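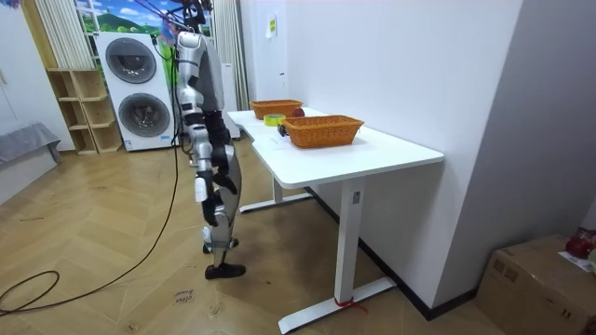
Frequently Asked Questions

I get a lot of the same questions by email, and I love getting them, but I also have a book due in March and a dog who thinks the keyboard is hers. So I've put the answers on one page. If yours isn't covered, the contact form is still at the bottom of the site and I do read everything!

What are the Lollgate Mysteries, anyway?

They're short, cozy murder mysteries set in the year 2195, in a foggy little harbor town called Lollgate. There's a retired ferry inspector named Kyei who keeps stumbling over bodies, there's a bakery, and there's a lot of weather. People see 2195 and expect spaceships. Sorry, no spaceships. The future in these books is mostly ferries that run late and neighbors who won't mind their own business.

What order should I read them in?

Every book has its own murder and its own solution, so you can jump in wherever you like. That said, the friendship between Kyei and the baker builds up slowly, and it's more fun if you start with Low Tide at Grurcombe and go from there. The one pair I'd really keep in order is The Tin Heron and The Fundanmont Ferry, since the second one gives away the killer in the first on page 2. I know. I was younger then, and I thought everyone would have read it already.

How long are they?

The novellas run a few evenings each if you read the way I do, which is in bed and with one eye closed. The Christmas one, Frost on the Slipway, is 60 pages and was meant to be read in a single sitting with something hot to drink. The most recent book is the longest by a mile. I kept adding suspects and couldn't bring myself to cut any of them (the twins were supposed to go, and then my mother read the draft and told me the twins were the best part).

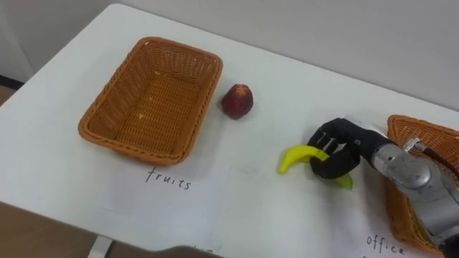 I'm trying to get back to shorter books with the next one. My outline has five suspects in it right now and I've taped a note over my desk that says NO COUSINS.

Are they scary? Gory?

Nope. The bodies are found, somebody screams, and then we move along. My rule is that nothing happens on the page that would put you off your sandwich. There's one storm chapter in The Tin Heron that a few readers found pretty tense, and a scene in a flooded cellar in book four, so if dark water bothers you, maybe read that bit in the daytime. No pets are ever harmed. I get asked that one more than anything else on this page, and the answer is going to stay the same until I retire.

Do you have paperbacks, or is it all ebooks?

Both! Ebooks come out first and the paperbacks follow once I've stopped finding typos. You can order the paperbacks through most bookstores if you ask at the counter, and some libraries will get them in if you fill out a request. Please do fill out a request. Librarians are lovely and it costs you nothing.

I'd like a signed copy. Can I get one?

You can, through the shop page. I sign them at my kitchen table and take them to the post office myself, so it's slow, and it's slower still when I'm on deadline. Tell me in the order notes who it's for and how the name is spelled. I once signed a whole stack to "Kathryn" when I'd been asked for "Catherine" and I still think about it. 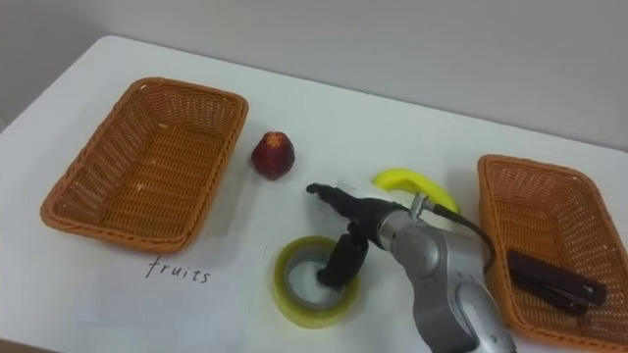 Who does the covers?

Reginald Kasprzak has painted every one of them, starting with the little heron that I now use as my logo. He reads the whole manuscript before he picks up a brush, and he has caught two continuity mistakes that got past me and my editor both. Prints aren't for sale at the moment. We've talked about doing a small run of the Grurcombe harbor cover, and if it happens the newsletter will hear first.

Will there be audiobooks?

One is finished and the next is being recorded. Boglárka Fodor narrates, and her Kyei is so much better than the one in my head that I've started writing his lines for her voice. I pay for the recording out of book sales, so they come out one at a time, when I can afford them. No dates, I'm afraid — every time I've promised a date I've had to take it back.

How do I get on the advance reader team?

The team has 25 spots and right now they're full. I open sign-ups when somebody drops out, and I announce it in the newsletter. You'd get the ebook early, and I'd ask you for an honest review and for any typos you trip over. You don't have to like the book!
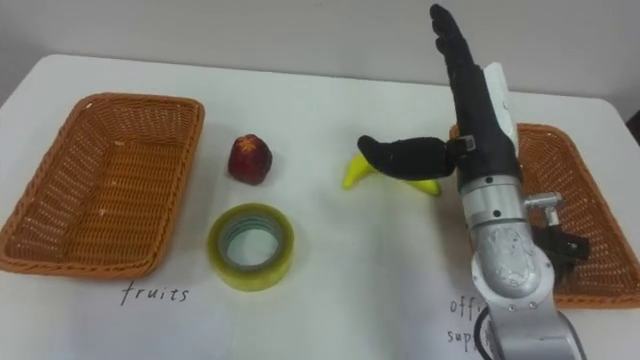 Two woven baskets on a white table.

Can I write fan fiction, or use the town in my game night?

Sure, go ahead, as long as you're not selling it. One reader ran a murder dinner set at the Lollgate bakery and sent me the menu, and I was so pleased I printed it out. I can't read fan stories, though. If you happened to have the same idea as my next plot, it'd be a headache for both of us.

Is Kyei ever going to get married?

I'm not telling you that. Go read the last chapter of the ferry book again, slowly, and pay attention to the umbrella.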